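Burneo Bench Cell — Set-up and Care Guide
Section 4: Gripper fingers and wrist camera

4.1 Before you begin

Read this section completely before you loosen any screw. The work takes 15 minutes when the cell is already at the service position, and longer if the arm must first be moved by hand.

You need:
Small screwdriver with a straight shaft
Soft cloth without fibres
Finger gauge (supplied in the Endus accessory box)
One open parts bin

CAUTION: Switch the cell to SERVICE and remove the key. The gripper can close with full force even when the arm stands still.

4.2 Changing the fingers

1. Open the gripper to its full width with the hand controller. Wait until the controller shows code 288, service hold.
2. Turn the key to SERVICE and take it out.
3. Hold the left finger with one hand and loosen its two screws. Do not let the finger fall on the work surface.
4. Put the screws in the bin. Do the same with the right finger.
5. Clean the mounting faces with the dry cloth. Do not use oil or solvent here.
6. Place the new fingers. The recessed side of each finger must look in the same direction as on the old pair.
7. Tighten all four screws lightly, push the gauge between the fingers, and then tighten them fully.

NOTE: Fingers are delivered as a pair. If you change only one, the grip will pull to one side and the zero position will be wrong.

4.3 Checking the camera view

After every finger change the wrist camera must be checked, also when you did not touch the camera. Put one bin with one tool in it on the right half of the work surface, at an angle to the walls, and move the arm to the view position. Both finger tips must come into the image from below, with free surface between them, and you must be able to see the whole length of the tool.

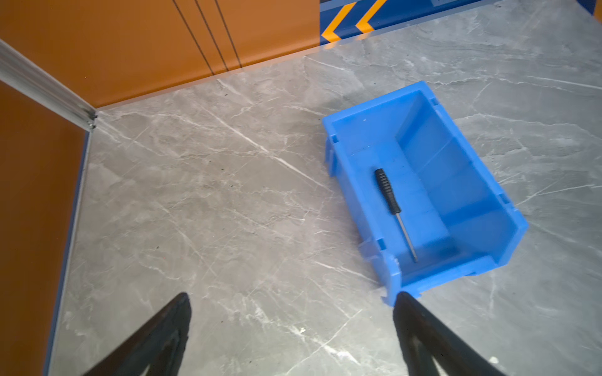

Restrepo wrote to us after reading an earlier edition that this check should also be made with the cell lights off, as a dark handle on a dark background is the first thing the camera loses in the evening. We tried it at Plerndale and we agree, so please repeat the view once with only the room light.

If a finger tip is missing from the image, do the following:

1. Loosen the camera bracket by half a turn.
2. Tilt the camera slowly until both tips are visible — do not turn it sideways.
3. Tighten the bracket and save the new view under menu 166.
4. Run the zero routine again.

4.4 Looking after the work surface

Wipe the surface at the end of each shift. Small specks can be taken by the software for parts, and they also scratch the surface when a bin is pushed over them. Start at the back wall and wipe towards you. Go carefully near the cables, and do not pull them to reach the seam behind.

CAUTION: Never use compressed air inside the cell. It blows dirt into the gripper guides.

4.5 Service counter

The counter shows the number of grips since the last finger change. On our test cell the first pair showed wear after 1,983 grips with metal tools. With plastic parts you can expect a longer life. Reset the counter only when both fingers are new, and write the old value in the cell log before you reset it.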